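**Gray metal shelving behind a big white work table - how do I keep cloths and small stuff from taking over?**

Asked March 25, 2024 in Workrooms & Garages

I share a workroom with a few other people. The main piece of furniture is a large white table with a smooth matte top. Behind it is a tall gray metal shelving unit with two bays side by side. I moved in during February and I'm the one who ended up caring about how it looks.

The shelving is solid and I don't want to replace it. My trouble is the cleaning cloths. They get draped over the upper rail because it's at a handy height, and they stay there. The orange one is always bunched up. I've asked people to fold them and they do, for a day or so. 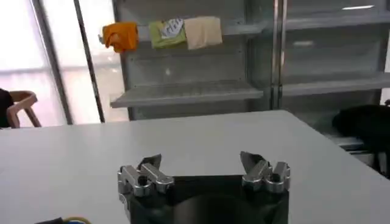

I have a budget of $40 for this. I can't drill into the wall, and I would like not to drill into the shelving either. Magnets hold on the uprights, I tried one from the fridge. I looked at the Prokov rail baskets but they only seem to come in sets, and the set is $103, so that's out.

Second question, same room. The table top picks up gray smudges, mostly near the edge where people rest their arms. Dish soap gets most of it. I don't know what the top is made of, it was in the room when we got it. Is there something better that won't make it shiny in patches? I'd like it to stay matte.

Third, and this is minor. Loose cables and bits of paper collect on the table. The seats are on the window side, so that's where most of it ends up. I have thought about a tray but people will just fill the tray.

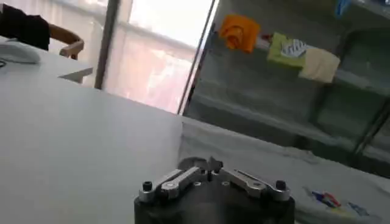
The window gets strong daylight for a good part of the day, so anything plastic I put on that side would probably yellow. If you have suggestions for the far end near the shelves I'd take those too.

Things I already tried:

- A plastic bin on the lower shelf for the cloths. They went in damp and it smelled.
- A label on the shelf that said CLOTHS. Fell off.
- Clothespins on the rail. They worked all right but somebody kept borrowing them.

Thanks for reading.

---

**Answer 1** (accepted)

Leave the cloths on the rail. If they go back damp they need air, and you already found out what a bin does. What you want is for hanging them up neatly to be as easy as throwing them over.

I would get magnetic hooks, the kind with a swivel, and put them on the front of an upright. Sew or staple a loop of tape on the corner of each cloth. One hook per cloth. A cloth hung from a corner dries faster than one folded over a rail, and it can't really bunch up. Check the pull rating before you buy. Anything rated for 20 pounds straight down will hold a good deal less on a vertical surface, but a wet cloth weighs very little so you'll be fine.

Hooks like that should fit in your $40 with money left. I bought mine at Prirkton, in the aisle with the picture hangers. Wipe the upright first or they slide.

For the table: since you don't know the surface, stay away from anything that says polish, shine or restore. Also no melamine sponge, at least not until you've tested it. Those are a very fine abrasive and on a matte top they can leave exactly the shiny patches you're worried about. What I use on mine:

1. Warm water with a little dish soap, wrung-out cloth, whole top and not just the smudge.
2. Plain water with a second cloth. Most of the gray that comes back is leftover soap film picking up dirt.
3. Dry it with a third cloth right away.

If a smudge is still there after that, try rubbing alcohol on a white cloth, on the underside of the edge first. Wait until the next day and look at the spot in daylight before you do the top.

For cables, adhesive clips under the far edge of the table, on the seat side. Run the cable through and leave only as much on top as you need. The cheap ones let go in hot weather.

> **Comment from the asker:** Ordered the hooks. The second rinse made a bigger difference than I expected, I was definitely leaving soap behind. Will try the clips next.

> **Comment:** Agree on the melamine sponge. I dulled one corner of a glossy desk with one, so it goes both ways.

---

**Answer 2**

Get rid of half the cloths. We had a pile of them at my last place and nobody washed any. Now there's two and they get washed.

For paper I'd use a shallow wood tray, small. If it's small they can't fill it much. Empty it when you leave. Wood won't yellow by the window either.

---

**Answer 3**

We have similar shelving from Brorkirley, also gray, and they sell a clip-on towel bar for the uprights. Ours was 143 for the pair with shipping so maybe over what you want to spend. I don't know if it fits other makes - measure the upright first, front face and side.

> **Comment:** Over three times the budget.

> **Comment from the answerer:** Yes I saw that. Leaving it up in case someone else has the same shelves.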